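周四，下午，工作间笔记

昨天说好把Haltden镇议会选举的公开资料整理完，结果一上午都耗在候选人问卷上了！先记下来，免得下周接手的同事又从头翻一遍。

我们给两个选区发的是同一份问卷，Haltden收回38份，Wemenberg收回62份，都是选民那边的，候选人的另算。问题出在第七题，“您是否知道本届镇议会的预算听证会何时举行”。Wemenberg那批纸质版印的还是旧时间（我自己校的稿，怪我），所以这一题两边没法放一起比。我的意见是整题拿掉，在附注里写清楚，别去硬凑。

另外，有人匿名往公共邮箱塞了一封“居民公开信”，说镇上要把老渡口旁边的停车场租给外面的公司，一租就是很多年。信写得挺漂亮，漂亮得让我有点不放心，措辞跟某个竞选传单太像了，连那句“把码头还给街坊”都一字不差。我翻了议会十二月的会议纪要，停车场确实上过议程，可只是讨论划线和夜间照明，没有租约，也没有表决。先不转发，等镇秘书处回邮件再说。
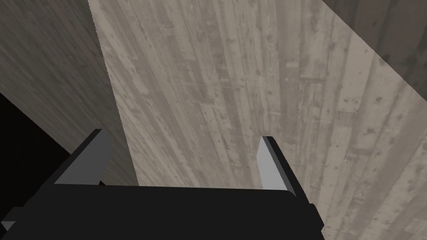
仿真渲染图：黑色平行夹爪，两指分开

接着说资料库。录入还是用Oral，导出用Utier，这两个东西凑在一起真是让人头大，候选人名字里只要带连字符，导出来就断成两列。我试了2种办法：一种是录入的时候干脆换成空格，一种是导出以后再手工合并。前一种省事，但会跟选票上的正式写法对不上，以后有人来查会吵架的，所以还是老老实实手工合并吧。合并完顺手对一遍选区编号，我今天就抓到一个Haltden的候选人跑到Wemenberg名下去了。

捐款申报那块还没动。扫描件一共70页，有几页歪得厉害，金额栏看不清，我用铅笔在打印稿边上画了圈，谁有空去镇公所看一眼原件？窗口中午不开，别像我上次那样白跑一趟，站在门口吃了个冷面包就回来了。

还有辩论会的座位。Wemenberg那边想让现任议员坐中间，我觉得不妥，抽签最干净，已经回信这么说了，语气可能冲了点，下次写完先放一放再发。

明天要做的：催秘书处，改第七题的附注，把问卷原件锁回柜子里。钥匙在我抽屉左边那个茶叶罐里。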